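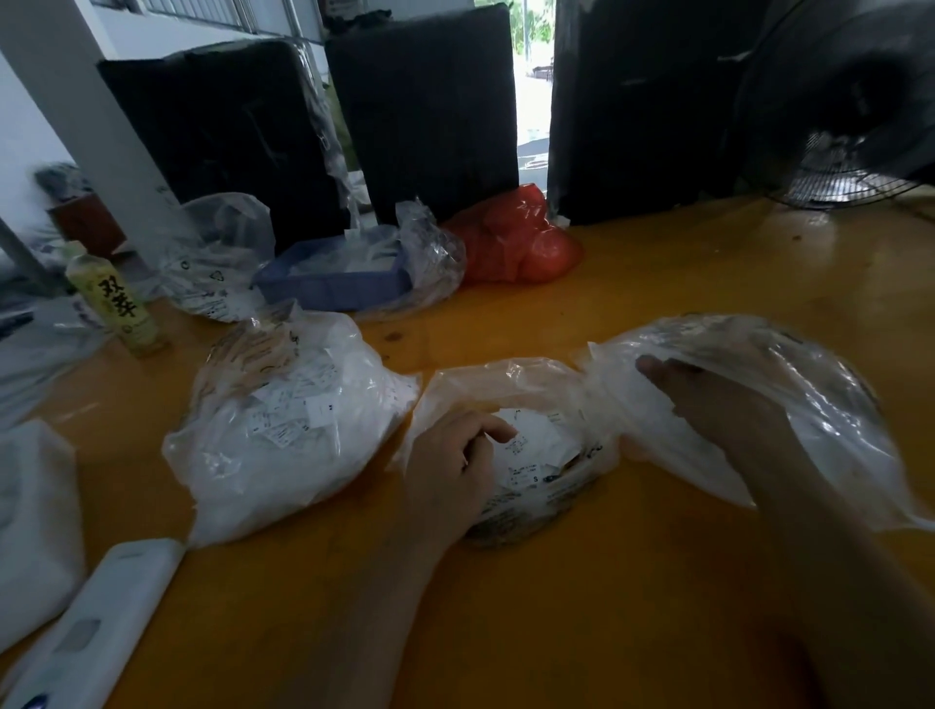
Torkum asked after the last round whether a bag has to be opened at all if the printed label can be read through the plastic, and wanted the answer written into the checklist this time. It's a fair thing to ask, and the short answer is no, leave it closed. The longer answer is under item 3.

PACKING TABLE SAFETY CHECK, DRUMARD ROOM
April, morning round, started at 9

1. Tabletop clean, no splinters or sticky patches
OK. The wood has held up nicely, and I do appreciate how well everyone wipes it down before the white garments come out.

2. Drinks kept away from open goods
Needs attention. There was a bottle of something pale yellow-green standing on the table with the bags. I know it gets warm in here and I would never want anyone to go thirsty, but one loose cap and we are rewashing a whole order. Please use the shelf by the door!

3. Bags and labels
OK, with a note. If the label reads clearly through the plastic, leave the bag closed and move on. If it has slipped down among the folded pieces, open the bag, reach in gently and bring the label up to the front (no shaking it out, please, the small paper tags get everywhere).

4. Loose film and empty bags
Needs attention. Clear film was spread out to the right edge of the table, and there were strips of it hanging over one of the black panels at the back. It's slippery stuff once it gets underfoot, so do fold it up as you go along.

5. Paper tray
OK. The papers are in the blue tray where they belong. Could somebody take the crumpled plastic off it, though?

6. Standing fan
Grille in place. Please keep film well back from it all the same, and switch it off before you move it. The cord was checked separately and is fine.

7. Doorway
Daylight and fresh air coming in, lovely. Keep a clear path to it at all times, and that includes bags waiting for the Rerik pickup.

8. Knotted bags
The red-orange one was left tied. Whoever knots a bag should put a slip on it saying what is inside.

Items to fix before the next round: 2 and 4. Item 5 whenever there is a minute.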